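Fimatmont Community Center, Skivbridge
Pre-event safety walk, Pride social and drop-in
24/09/2023

Front door and lobby
Main door closes and latches: OK
Buzzer entry: OK, volume low from the back office
Camera over door: working, clock is an hour off
Mail slot: OK. Any unsigned notes or letters go in a plastic sleeve, log it, call the non-emergency line. Don't throw them out. Last one got binned before the police saw it

Back door
Deadbolt: sticks, needs oil
Outside light: OUT. Fix before anything else
Push bar from inside: OK, tried it 4 times

Main room
Posted capacity 65, sign is there but behind the flag. Move flag
Chairs out: 38, fine
Aisle to exit clear: yes after moving the coat rack
Exit sign lit: both OK
Extinguisher tag: good thru October, book the service now

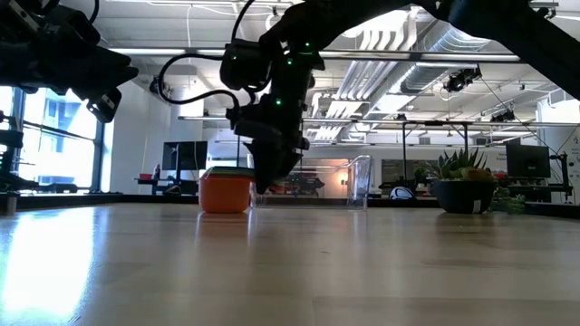
Restrooms
All-gender signs: one torn down agian, replacement in the desk drawer
Locks: OK
Sharps bin: half full

Quiet room
Door can't be locked from outside: correct
Hotline cards: restocked, English and Spanish
Window film: peeling bottom corner, people can see in. Medium priority

Paperwork
Clidau alarm contract: current. Invoice is 2,835, not paid yet
Kaushik first aid kit: missing gloves and burn gel
Sign-in sheet: first names only, shred after. Stop leaving it on the front desk overnite

Result: pass, once back light is done. Recheck light and deadbolt before doors open.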